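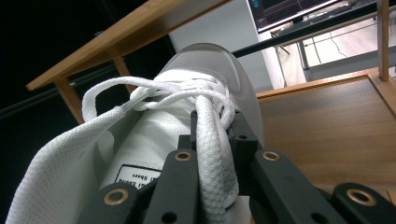
Ultell hand gripper kit for shoelaces - worth the money or keep looking?

Posted in: Robot kits and grippers
January 2023

flatlace

Hi all. After opinions before I spend more on this.

Got the Ultell hand-held gripper kit, the self-assembly one, $400 plus postage from Rawat. Job is lacing sneakers. I hold the gripper and do the demos by hand, they get turned into training data, then the same fingers go on a small arm later. That's the plan anyway. No arm yet, so please don't ask which arm.

Grabbing the shoe is fine. Toe, heel, tongue, no dramas. Laces are doing my head in. Flat braided ones are OK if I pinch just under where they cross. The plastic tip is hopeless, it rolls out sideways the second I pull. And if there's a bit of slop in the fingers they close slightly skew and the lace slides up into the gap.

Questions, sort of in order:

Is slop in the finger pivots normal on the Ultell or did I stuff up the build? Bushings went in dry, instructions say nothing about greese either way.

Rawat also sell a soft pad set for it. Any good on thin stuff or is it for picking up cups?

Has anyone used the Narngate service where you send them your recordings and they clean them up and hand them back ready for training? Cheapest tier covers 80 recordings. I've done more than that but a lot are rubbish.

Or should I flog the lot and get the Pokau. Dearer but it comes assembled.

Working on an ordinary bench in a messy room, nothing fancy. Cheers in advance.

pivotpin

Had mine since last February, used it mostly for cable ties and drawstring bags so not a million miles from laces.

Slop first. A tiny bit is normal. If you can see a finger tilt when you push it sideways, that's not. Usual cause is the pivot screws done up in the wrong order so the bushing sits a touch proud on one side. Back them all off, push the bushings home with something flat (I used the back end of a drill bit, don't hammer), then nip up the inner pivots before the outer ones. Open and close it a few times between each. It should fall open under its own weight with the trigger let go. If it drags you've gone too far.

No grease. Ever. Gets on the pads, then gets on the lace, then you've got a white lace that isn't white and nothing grips. Dry is right.

Also check the prints. My first set of fingers had a lip along the inside edge from the printer, you could feel it with a fingernail. Few strokes of 400 grit and the tips met properly. Made more difference to thin stuff than anything I bought.

Pads: got them, took them off again. Too squashy. Great on a mug. On a lace the pad wraps around it and you lose sight of where the tip is, and when you let go the lace comes with you. What worked for me was a strip of thin rubber off a bike tube, superglued only on the last bit of the finger. Replace when it peels. It will peel.

For the plastic tip, stop trying to grab it. Grab the lace behind it and let the tip poke out past the fingers, then you've got something stiff to aim at the eyelet. Come at it square or it rolls. Then let go, go round the other side and pull it through. Slow and boring but the demos look much more consistant when you do it the same way each time. One thing I got wrong for weeks: changing my mind halfway through. If you fumble, stop the recording, reset the shoe, go again.

Haven't tried Narngate. Wouldn't swap to a Pokau just for the bushings.

overandunder

buy the pokau mate. life's too short for screws

benchmuppet

Can help with Narngate and a bit with the Pokau, had a go of both. Typing this on a break so sorry for the mess.

Narngate: I sent 166 recordings of folding tea towels. Took 11 days. Came back tidy, trimmed at both ends, the ones where tracking dropped out were binned with a note for each one saying why. The notes were the best bit tbh, showed me I was swinging too close to a monitor and losing tracking at the same spot over and over. Turn the screen off or turn yourself around.

Not so good: they charge for the binned ones too. So don't send the rubbish. Go through them first and chuck anything where the shoe slid, or you dropped the lace, or your other hand wandered in. If you've got a heap to choose from, pick the best for the small tier and see what comes back before you pay for more. Support only by email, answers were decent but short.

They also won't tell you if the task itself is a bad idea. Mine was fine. Laces are hard, I'd cut yours down. One shoe, one pair of eyelets, one lace, same starting spot. Get that going, then do the next pair up. Whole shoe in a single go is a lot to ask of a first try.

Pokau: nicer in the hand, definately tighter out of the box, trigger is lighter so your wrist lasts longer. But the fingers are wider at the tip. For laces I reckon that's worse, you can't get in between the loops without shoving them all about. Narrower tips are coming as an add-on according to the shop, no date. I gave mine back to the bloke I borrowed it off and stayed with the Ultell.

Agree with the answer up top re the pads. Rawat did refund mine, minus postage, still in the bag though.

One more thing, pull the tongue right up and fold any floppy bits of the shoe out of the way before you hit record. Loose mesh gets in front of the camera and you won't notice till later.

flatlace

Thanks all. Backed the screws off tonight and yep, one bushing wasn't seated. Much better already. Will try the bike tube, then pick out the good recordings for Narngate. Keeping the Ultell for now.

Does anyone know if the 400 grit wants to be wet or dry on printed fingers?

pivotpin

Wet. Rinse after and let it dry before you glue anything on.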